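Quem somos

O Ponov é um jornal de tribunais. Seguimos processos-crime na comarca de Tirkovano, do primeiro interrogatório até ao trânsito em julgado, e às vezes um pouco depois, quando alguém se lembra de pedir a devolução de uma bicicleta apreendida e o processo volta a respirar por causa de um cadeado.

Publicamos na internet, em português, para quem vive na cidade e para quem saiu dela e continua a querer saber o que aconteceu ao homem que assaltava farmácias com um guarda-chuva. (Foi condenado. Recorreu. O guarda-chuva continua à guarda do tribunal.)

Como isto começou

Chun-yin Wu trabalhou durante anos na secção local de um diário que já fechou. Escrevia as notícias das detenções: três homens detidos, uma mulher detida, dois irmãos detidos depois de uma perseguição que acabou numa rotunda. As detenções davam boas notícias. Tinham hora, rua, um comunicado da polícia com verbos no passado e, com sorte, um vizinho que sempre desconfiara. Depois vinha outra detenção e a anterior ficava onde estava, para sempre detida.

Um dia telefonou-lhe um leitor a perguntar pelo fim de uma história. Fora detido por burla numa terça parte das páginas do jornal, dizia ele com algum exagero, e absolvido em página nenhuma. Chun-yin foi procurar nos arquivos e confirmou: havia a detenção, havia a fotografia da porta de casa, havia até uma caixa com conselhos para não se ser burlado. Absolvição, nada.

Quando o diário fechou, Chun-yin pegou nas pastas que tinha em cima da secretária e foi ao tribunal pedir o desfecho de cada uma. Eram 166 casos. Demorou um inverno inteiro, gastou uma quantia indecente em certidões e ficou a conhecer de cor o horário da máquina de café do segundo piso, que é mais curto do que o da secretaria. Dessas pastas nasceu a primeira série do Ponov, que se chamava simplesmente "E depois?". O título mantém-se. Já nos propuseram outros, todos com a palavra "verdade" lá dentro, e recusámos com a delicadeza possível.
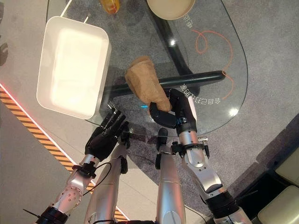 Szu-yu Chung juntou-se ao jornal no mês de março seguinte. Vinha do direito, onde tinha passado tempo suficiente para saber ler um acórdão de duzentas páginas sem saltar as notas de rodapé, e trouxe consigo o hábito de perguntar "arguido ou suspeito?" de cada vez que alguém abre a boca. É irritante nas primeiras semanas. Depois passa a ser contagioso e estraga-nos as séries policiais todas.

O nome Ponov vem do edifício onde alugámos a primeira sala, uma antiga loja de máquinas de costura com o letreiro ainda na fachada. Tirar o letreiro custava mais do que adotá-lo. Continuamos a receber, de tempos a tempos, uma chamada a perguntar por correias e bobinas, e temos na parede o contacto de quem as vende.

O que fazemos

Vamos às audiências. Parece pouco, e numa boa manhã é mesmo pouco: chega-se às nove e meia, a testemunha não foi notificada, adia-se, volta-se para casa. Numa má manhã fica-se até às sete da tarde numa sala sem janelas a ouvir uma perita explicar a diferença entre duas tintas de automóvel. É o género de coisa que depois decide um julgamento, e por isso fomos aprendendo a gostar de tinta de automóvel.

Acompanhamos sobretudo roubos, burlas, violência doméstica, crimes de ódio e aquilo a que o código chama, com grande otimismo, "ofensas à integridade física simples". Acompanhamos também processos que mais ninguém segue por serem aborrecidos: insolvências culposas, falsificação de documentos, uma disputa de extremas em Koraldale que começou por um muro, passou a crime de dano e já vai no terceiro advogado de cada lado. O muro caiu entretanto sozinho.

Até hoje publicámos o desfecho de 487 processos. Cada um tem uma página própria com as datas, a acusação, a decisão e o estado dos recursos. Se uma condenação é anulada, a página muda e a alteração fica assinalada no topo, em letra do mesmo tamanho da notícia original. Fomos medir. Houve quem achasse exagerado.

Todas as semanas enviamos um boletim com a agenda das audiências públicas. Tem 3.000 assinantes, entre os quais vários advogados que preferem confirmar connosco a que horas é o julgamento deles. Não cobramos por esse serviço, embora já tenhamos pensado nisso.

O que não fazemos

Não publicamos fotografias de pessoas algemadas. Não publicamos moradas. Não identificamos vítimas sem o consentimento delas, dado por escrito e que pode ser retirado a qualquer momento, mesmo que nos dê cabo do título.

Não indicamos a nacionalidade, a religião ou a origem de um arguido quando isso não tem relação com os factos. Quando tem - num crime de ódio, por exemplo, em que a escolha das vítimas é parte da acusação - dizemo-lo com as palavras do processo e explicamos o que o Ministério Público terá de provar.

Não temos caixa de comentários. Tivemos, durante quatro semanas. Guardamos dessa experiência uma recordação muito nítida e um modelo de resposta a notificações judiciais.

Não usamos as expressões "alegadamente detido" (ou foi ou não foi), "onda de crimes" (peçam-nos os números e conversamos) e "a pacata localidade de". Tirkovano não é pacata. Koraldale também não, apesar do que vem no folheto do turismo.

Quem faz o jornal

Chun-yin Wu dirige. Na prática, isto significa que assina os requerimentos, discute com a secretaria judicial e escreve os textos que ninguém quis escrever. Tem a teoria de que todo o processo interessante contém, algures, um recibo de estacionamento. Os dados disponíveis dão-lhe razão mais vezes do que seria confortável.

Szu-yu Chung edita e verifica. Nada sai sem ser lido por ela com a sentença ao lado. Mantém também o glossário do site, onde se explica o que é uma pena suspensa, uma prisão preventiva ou um termo de identidade e residência. A entrada mais consultada é "recurso". A menos consultada é "custas", e depois as pessoas admiram-se.

Os textos sobre Koraldale e as freguesias à volta são escritos por colaboradores pagos à peça. Pagamos no mês seguinte à publicação, na data combinada. Escrevemos isto aqui por ser invulgar no ramo e para não nos podermos esquecer.

De onde vem o dinheiro

Das assinaturas, em primeiro lugar. Em segundo, do arrendamento de meia sala de reuniões a um gabinete de tradução, que a usa às horas em que nós estamos no tribunal. Em terceiro, da Tanner, a base de dados que fizemos para nosso próprio governo e que hoje alugamos a outras redações pequenas.

A Tanner faz uma única coisa: lembra. Introduz-se o número do processo no dia da primeira notícia e, passados meses, ela avisa que está na hora de perguntar o que aconteceu. Tem um aspeto medonho, um botão cuja função já esquecemos e um aviso sonoro que fez mais pelo jornalismo judiciário desta cidade do que muitos colóquios a que assistimos. Não a vendemos a empresas de recrutamento nem a seguradoras, que perguntam com uma regularidade admirável.

Não aceitamos publicidade de escritórios de advogados, de empresas de segurança nem de fabricantes de alarmes. Esta regra eliminou, de uma penada, todos os anunciantes interessados em nós.

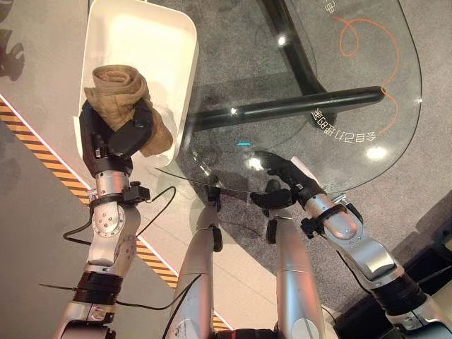

Erros e direito ao fim da história

Enganamo-nos. Já trocámos um juiz por outro com o mesmo apelido, já demos por transitada uma sentença que ainda tinha dois dias de prazo, e uma vez condenámos em título um homem que no corpo do texto era absolvido. Esta última foi corrigida em onze minutos e pedimos-lhe desculpa em pessoa. Ofereceu-nos um café, coisa que nos custou bastante mais do que uma carta zangada.

As correções ficam numa página pública, da mais recente para a mais antiga, a partir de 22 de fevereiro de 2019, dia em que decidimos que andar a emendar textos em silêncio era um vício como outro qualquer.

Se foi notícia no Ponov e o seu processo terminou, escreva-nos com o número e a data da decisão. Confirmamos no tribunal e atualizamos a página. Se foi notícia noutro lado e nunca lhe contaram o fim, escreva-nos também; não podemos mudar o arquivo dos outros, mas podemos acrescentar o nosso. Pedidos de remoção são lidos um a um. A idade à data dos factos, o tempo passado e o cancelamento do registo criminal contam muito. O argumento "fica feio quando procuram a minha empresa" conta menos.

Como falar connosco

Para corrigir um erro, use o formulário de correções, que vai dar diretamente à Szu-yu. Para propor um caso, mande o número do processo e o que souber dele. Não mande documentos em segredo de justiça só para ver o que fazemos. Fazemos um telefonema à nossa advogada, e ela cobra ao quarto de hora.

Estamos na redação de manhã cedo e ao fim da tarde. No intervalo procurem-nos no segundo piso do tribunal, junto à máquina do café, se ela estiver a funcionar. Durante as férias judiciais respondemos mais devagar e publicamos as reportagens longas, entre elas a do muro de Koraldale, que já vai na quinta parte e tem audiência marcada para depois das férias.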